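On Covering a Work Table with Squared Paper

Readers of this blog will be aware that the back room has been under revision since October. The shelving was dealt with in the previous entry. The present entry concerns the table, and in particular its surface, which has occupied more of my attention than I had allowed for.

The table came from the Velham saleroom and is sound in the legs. Its top had been used by a previous owner for cutting, and the marks were deep enough to catch a pencil. Sanding was considered and rejected on grounds of dust. A sheet of glass was priced at Geddes in Kekbridge and came to £143 before delivery, a sum I was not prepared to spend on a table that had cost £30.

The alternative adopted was paper. Perkell, the stationers near the station, keep a white stock printed with a grid of thin black lines and sell it by the length. I asked for 141 centimetres, allowing a margin for trimming, and carried it home in a cardboard tube on a Wednesday, in rain.

The following points may be of use to anyone undertaking the same work.

The paper should be left flat overnight under books before any attempt is made to fix it. Mine was not, on the first occasion, and the ends lifted by morning.

Fixing is best carried out from the wall side towards the sitter. The rear edge is the hardest to reach afterwards, and an error of a few millimetres there becomes plain along the whole run of the lines. I used double-sided tape at the edges only. Paste was tried on an offcut and produced ripples.

A straight join is possible if two lengths are required, but the lines must be matched before the tape is pressed down. It is advisable to work by daylight.

As to the benefit, the squares have proved a great convenience. Parcels can be set straight, labels trimmed true and small items laid out in order without reaching for a ruler. The white ground also returns a good deal of light in the afternoon.

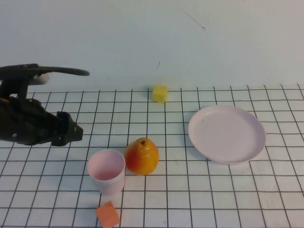 The gridded surface in place against the back wall.

The wall remains to be attended to. It is a pale blue-white, which I intend to keep, but there is a thin diagonal scratch and a short dark mark lower down, just above the table. Both will be filled and touched in when the correct shade has been identified. Two sample pots have been bought to date and neither is right, the second being noticeably too green.

The cost of the whole room, shelving included, now stands at £396. The paint will be additional. A further entry will follow on the subject of the lamp.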